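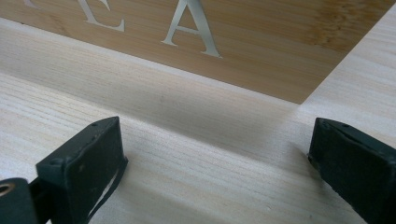
*Bamboo board with pale serif capitals.*

Jennylyn Agbayani has adjusted kitchen knives for restaurants for eight years, first at Clorar and now from her own bench at Fomholm. Most of her work is edge repair. The rest, she says, is talking cooks out of the boards they cut on.

"Bamboo is a grass, and it's hard on an edge," she said. "There's silica in the fiber and there's glue between the strips. I see it as small chips near the heel."

Her standard sequence starts on a 400 grit stone, which she uses to reset the bevel on anything with visible damage. Chips deeper than that go back to a coarser stone. She raises a burr along the full length of one side before turning the knife over, and checks it with a fingertip drawn away from the edge.

"If the burr is missing at the tip, you aren't finished at the tip. People move to the fine stone too early and polish a dull knife."

She keeps a log for each customer. The one for Lò, a noodle shop run by Đạt Văn, lists 30 knives on a monthly rotation. Cleavers there are ground at a wider angle than the slicers, and two are kept for bone only.

On boards, her advice is end-grain maple for the line and soft rubber for fish. She has no objection to bamboo for bread or for serving.

Asked about pull-through sharpeners, she was brief. "They remove metal. They don't remove it where you want."

A honing rod gets more approval, provided it is smooth and used lightly. Ribbed steels she takes away from customers when they let her.

Fomholm accepts drop-offs on weekday mornings. Serrated blades are priced separately.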